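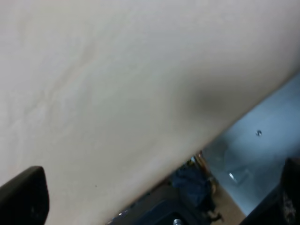
Can a machine do real chores yet? Household and shop floor

Started by meirion_l
General discussion > Automation at home and at work

meirion_l wrote:
Good evening to all. English is my third language, so please forgive me if some sentence is stiff.

My sister asked me last month if she should wait two years before she hires somebody for the cleaning, because "the robots are coming." I did not know what to tell her. I work in a packaging shop and we have an arm there that closes cartons the whole day without complaint. But a carton is always the same carton. A kitchen is different every evening.

So my question is simple. Which chores in the house or in the shop can a machine do today, without a person standing next to it? I do not mean a vacuum cleaner. I mean picking things up and putting them where they belong.

Olumide A. wrote:
Short answer for your sister: hire the person.

Longer answer. I maintain two Arkari arms in a small parts shop. They are very good at one thing, which is taking a part from a tray and giving it to the next machine. When the supplier changed the tray, we lost a full shift. The new tray had a thin sheet of soft material between the layers, and the gripper took the sheet together with the part. A child would see the difference at once.

Soft things are the problem. Cloth, bags, thick paper. They do not stay in the shape in which you left them.

zahira.k wrote:
I respectfully disagree with Olumide, at least in part. You speak about arms which were programmed point by point. The newer way is to teach by showing. A person guides the arm through the task many times, and the software learns from these recordings. I have tried it with a Lotano kit in our evening course, and clearing a table is a reasonable first task. You spread some things on a cloth, and the arm must learn what is a dish, what is food, and where each one goes.
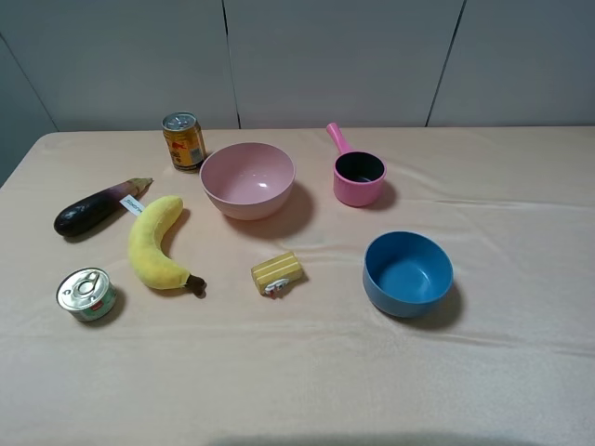 With a table like this one, I would begin with the bowls. They are wide and they have a rim, so the gripper can take one side. A tall can is also not difficult as long as it stands up. The plush banana is easier than people expect, because it forgives a bad grip. The eggplant I would leave for later. It is shiny and rounded, and it lies at an angle.

In our course the arm did the bowl task 54 times before the first drop. I think this is already a chore.

Olumide A. wrote:
54 times with the same bowl?

zahira.k wrote:
With the same bowl, yes, but in different places on the table. I did not want to hide this.

Olumide A. wrote:
Then I would call it an exercise. Toy food has no sauce on it. At my house the bowl has rice stuck to the bottom and a spoon inside, and there is a glass behind it that must not fall.

hakimj wrote:
I am somewhere between you both. I used to work in a hotel laundry, and we tested a Tessier machine for feeding pillow cases. The folding part was excellent. The part where somebody must pick one pillow case out of the heap was done by me, every time. In one shift I passed it 1212 pieces. The salesman called it automatic!

For this reason I always ask who puts the thing into the machine and who takes it out again. If the answer is a person, the chore became smaller, but it is still there.

meirion_l wrote:
Thank you, Hakim, this is very useful. It is the same with our carton arm. I never counted myself as part of the machine, but I bring it the flat cartons and I take away the crooked ones.

Zahira, may I ask what happens if you put a thing on the table which it has never seen?

zahira.k wrote:
It depends. If the new thing has a similar size and shape, it often tries and often succeeds. For example, we exchanged the low tin for a small jar and it made no difference. When we put a folded towel, the arm went above it and waited there. I had to press stop.

I must also say that the little saucepan was trouble for us. The arm liked to take it by the handle, then the pan turned in the grip and everything came out. We had to show it again from the other side.

syahrul_p wrote:
I read all the answers with interest. I would like to add something about price. My brother-in-law bought an Arkine arm, second hand, for 1000 dollars. He wanted it to sort bolts in his garage. The arm works well. He then spent the whole of December building a feeder, a lamp and a frame around it, so that every bolt comes at the same angle. Now it sorts bolts, and he has no place for the car.

For a shop this can be correct. You arrange the room for the machine one time and it pays back. In a house you do not want to arrange the room for the machine.

hakimj wrote:
The lamp is a good point. Our Tessier also behaved differently in the afternoon when the sun came in on the table. Nobody had written this in the manual.

Olumide A. wrote:
I can agree with Syahrul. In the shop I would buy a third arm tomorrow, if the part is hard and comes always in the same tray. For the kitchen, no.

zahira.k wrote:
And I would still say that clearing a simple table is close. I will try your rice bowl with the spoon, Olumide, and I will write here how many times it falls. Please tell me which kind of spoon.

Olumide A. wrote:
A normal soup spoon, metal. Leave it leaning on the edge, the way my sons do it.

meirion_l wrote:
I have told my sister to hire the person. She asked if the person can also fold pillow cases.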